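27 Jun 2022

Back at the desk after supper, meaning to do half an hour and of course doing a good deal more than that. The grippers have come on such a long way since March, when I had a heap of black links on a tea tray and no real idea which way round any of them went. I've taken to calling the whole project Halim, after the street where I bought the first bag of screws, and the name has stuck now whether I like it or not. 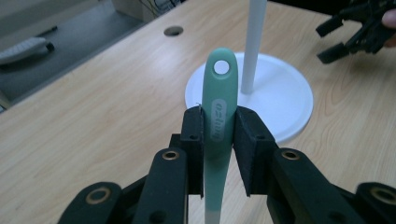 Green toothbrush, pads closed on either side of the handle.

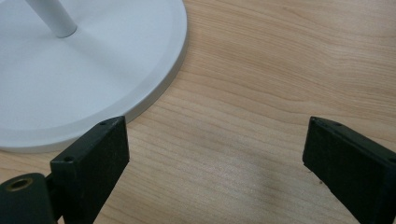 The pads are the part I keep fussing over. I've had them off and on again so often that I could do it in the dark, and I still think they want to be a touch softer. The ones I ordered from Jusix were lovely to handle but far too slippery, so they've gone in the drawer with all the other good ideas. What I'd really like is something with a bit of give that doesn't shed fluff everywhere – I must ask at the Herkeck workshop, where they always seem to have offcuts of everything.

I spent a happy while on the brass inserts too. I bought a box of 105 and have 47 left, which sounds like plenty until I remember how many I ruined learning to press them in straight (I was far too impatient with the iron, and the first few went in like crooked teeth). The newer links feel so much better for it! There's hardly any rattle at the pivots, and I sat there opening and closing them for longer than I'd care to admit.

Toothbrushes are such awkward things, all slopes and curves, and I do like them for that. If Halim can manage one from any angle then spoons and pencils should be no bother. I want the jaw to open to 55 mm without the linkage going stiff at the end of its travel, and that may mean drawing the outer links again. I don't mind. Drawing is the restful bit.

Tomorrow I'll look over the Flirnesura drawings once more and see how they dealt with the same joint, then print a fresh pair overnight. Must remember to buy filament first, and milk.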